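Grikero Home & Shop Robots: Frequently Asked Questions

Updated October 7, 2023

Can a robot do my chores yet?
Some. Slowly. Depends on the chore and how tidy your place already is.

Which ones work today?
Floors, mostly. Vacuuming, mopping on hard floors. In the shop, moving bins from A to B. Anything with cloth or cables, don't hold your breath.

What about laundry?
Towels, yes, if you're patient. Our best time for one towel is 4 minutes. Fitted sheets no.

Dishes?
Loading plates, ok. Greasy pans, no. Glasses we don't try.

How long does setup take?
Two people, 5 hours at the Miltstead shop. A home takes longer, more stuff in the way.

Do I need to change my shelves or hooks?
Probly. Tools do best with a fixed spot each. Leave space between hangers, a gripper is fatter than your fingers.

Can it put tools away?
Getting there. Picking up is the easy half. Hanging is harder, the slot in the handle has to line up with the ring, and long tools swing. Paint rollers are awkward because of the bent frame, the weight isn't where you'd expect. Screwdrivers are easier, we just use a tray.

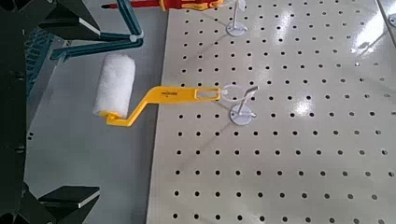
Roller with its handle on the ring hanger, second stand farther back.

Is Woltora the same as Calvo?
No. Calvo is the arm, Woltora is the software. You need both. Older Calvo arms need the April update first.

Can I leave it running overnight?
Please dont. Someone should be in the building and near the stop button.

What if it drops something?
It stops and waits. Pick the thing up, put it back at the start spot, press resume.

Can I try one?
Yes, demos at Miltstead, groups of up to 10. Bring your own tools if you want, nothing sharp and nothing over 22 inches.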